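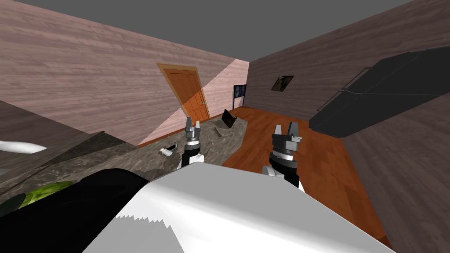 How to clean and seal a stone kitchen countertop

Written by Serena Leone, 15 February 2018

When we moved to our flat in Prenside, the kitchen had a stone counter and I did not know how to take care of it. I cleaned it with vinegar for two weeks, as my mother did with everything, and I made a dull spot near the sink that is still there. Please do not do the same. Below I write the method I use now, in the order I do it.

What you need

Dish soap without lemon
Two soft cloths and one old towel
Baking soda
A stone sealer for kitchens (read on the bottle that it is safe for food surfaces)
Masking tape
Gloves

Step 1. Do the water test

Put a spoon of water on the counter, in a place where you work often, and wait 17 minutes. Wipe it. If the stone became darker under the water, it is drinking, and you need to seal. If the color did not change, you can clean only and stop after Step 3. Make the test in more than one place. In my kitchen the part near the stove was thirsty and the part under the window was fine.

Step 2. Wash

Take everything off the counter, also the bread box. Mix warm water with a few drops of dish soap and wash with the first cloth. Then wash again with clean water only. Soap that stays on the stone makes a gray film, and people often think the stone is damaged when it is only soap.

Never use vinegar, lemon or bathroom cleaner on marble. The acid eats the polish. Granite is stronger, but if you are not sure which stone you have, treat it like marble.

Step 3. Take out the oil stains

Mix baking soda with water until it is thick like yogurt. Put it on the stain, cover it with kitchen plastic and leave it overnight. In the morning remove it with a plastic card — not with a knife. An old stain can need a second night. Rust does not come out in this way, and for rust I would ask a stone shop.

Step 4. Let it dry

Wait a full day before sealing. In September I waited only the night, the weather was humid, and the sealer became cloudy.

Step 5. Seal

Put tape on the wall edge and on the sink. If your floor is wood, lay the old towel along the counter, as drops of sealer leave marks. Open the window and wear the gloves. Work on a small part at a time: put the sealer with a cloth, wait the minutes written on the bottle, and wipe all that the stone did not take. Do not let it dry on top. If this happens, put a little fresh sealer over it and wipe immediately.

Step 6. Wait again

Keep the counter free until the next day. Then repeat the water test. If the stone still gets dark, give one more coat.

How often

I repeat the water test every spring and seal only when the stone asks for it.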